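Handout 4: Notes for the lab open day

Read before the visit. Bring it with you, along with something to write with that is not your phone.

Where and when

The robotics lab is on the ground floor of the Fadlow Building, through the double doors that look locked and are not. Be there by 1.50 pm for a 2 pm start. Last September half the group went to the Fadlow car park, which is a different thing in a different street, and arrived in time for the biscuits.

Our host is Katsuhiko Nakajima, who runs the manipulation bench. He will talk for twenty minutes, run the arm for forty, and take questions until someone needs the room. He is patient with beginners and short with people who ask when the robots will take over.

What you will be shown

The bench project is called Skotby. It deals with household objects on a tabletop: reaching for them, gripping them, moving them, letting go of them again. If you have come hoping for backflips, the internet has plenty.

A person guides the arm through a task while the joint positions and the camera pictures are recorded. One such recording is called an episode. The Skotby set held 1,928 episodes at the end of last term and stands at 2,240 now. Part of your job is to ask what was in the extra ones, and whether they made any difference. Bigger is the answer you will be given first. Ask again.

Terms you will need

Arm: the jointed part. The one on the bench has seven joints, one more than strictly needed to put a hand in a given place at a given angle. Think about why you might want the spare. (Hold your palm flat on a desk and move your elbow.)

Gripper: the hand, if you are feeling generous. Two fingers, open or shut or somewhere in between.

Workspace: everywhere the gripper can reach. It is smaller than it looks, and the corners are worse than the middle.

Grasp: a choice of where and how to take hold. Most of the afternoon's arguments will be about this.

Occlusion: something in the way of the camera. Quite often the something is the robot.

Things to look for

Edges. A plate standing in a rack offers a thin rim to pinch, which suits two fingers well. It also offers a neighbour on one side to knock. Watch the approach, before the fingers close, and note the angle of the wrist.

Shapes that roll. A corn cob is a poor cylinder: fatter at one end, bumpy all over, and keen to turn when nudged. Compare it with anything on the bench that has a flat bottom.

Height. Objects do not all start on the table top. Anything raised up changes how far the arm can come down before it meets something it shouldn't.

Pauses. The arm will stop now and then for no reason you can see. Write down when. On my first visit I took one of these for deep thought, and it was a loose plug.

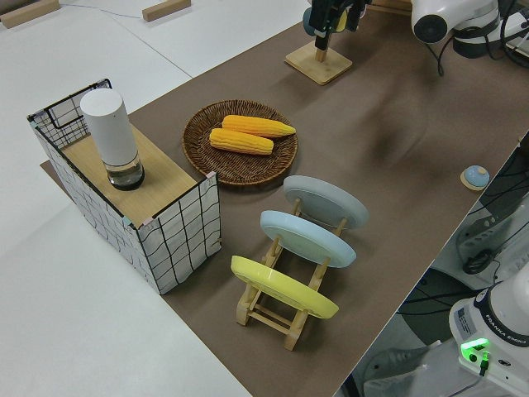
Fig. 1. The Skotby bench: corn on the wicker tray, three plates in the rack, gripper at the top.

Look at Fig. 1 before you come and settle on the object you would least like to pick up with two fingers. Then the one you would pick first. Nakajima will ask, and "the plates, because they're nearest" is not going to impress him.

House rules

Stay behind the tape while the arm is powered. Bags go on the hooks. Do not lean on the bench, and do not tidy it either: a tray shifted by a hand's width can spoil a morning's recording, however much better it looks.

The write-up

Two pages, due at the start of the next seminar. Choose one task you saw and break it into steps small enough that a very literal stranger could follow them. Five steps is too few. For each step, say what could go wrong and how the robot would find out, if it would.

Marks are for what you noticed. Last year's best piece was almost wholly about one dropped spoon. The worst was a history of robots since ancient Greece, nicely bound.

Reading: chapter 4 of the course pack, and the section on contact in chapter 5 if you can bear it.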